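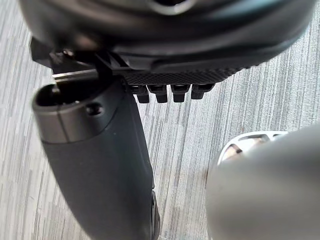

Home Trial: Stoica's Household Service Under Review

The robot is sold by Stoica as a subscription, not a purchase. Customers get one humanoid, 4 support visits a year and the Tillo task pack, which covers tidying and light kitchen work. We spoke with the company's product lead at its Brornwood test apartment.

"People ask about cooking first," the product lead said. "Then they use it to pick things up."

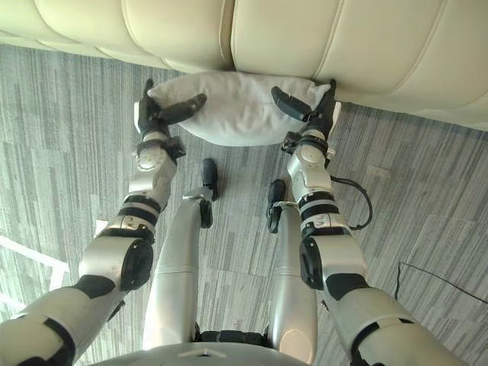
Soft goods took the team most of March. A plate keeps its shape and a cushion changes every time it is touched, so the grip has to be planned again for each attempt. With a pillow down on the carpet against a sofa, the robot works two-handed, one gripper at each end. "One hand was faster on paper," the product lead said. "It dropped too many."

The pack was built on 3,463 logged attempts.
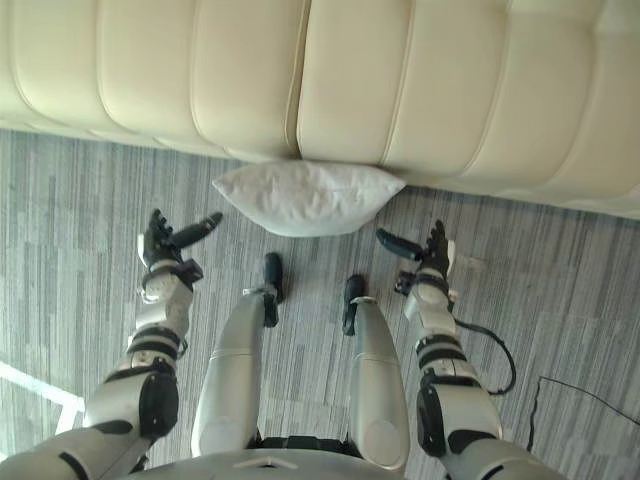
What it costs

The fee is $200 a week, with a minimum term of 2 months. Stairs are not covered. Asked whether that price will hold, the product lead said, "For this year, yes. After that I don't know."

Fruit handling is in the next update.

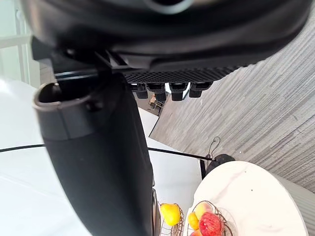

Fruit in wire baskets, seen from the wrist camera.

Filed under: Home Robots, Services

© 2019 Biltesell | Contact | Back to top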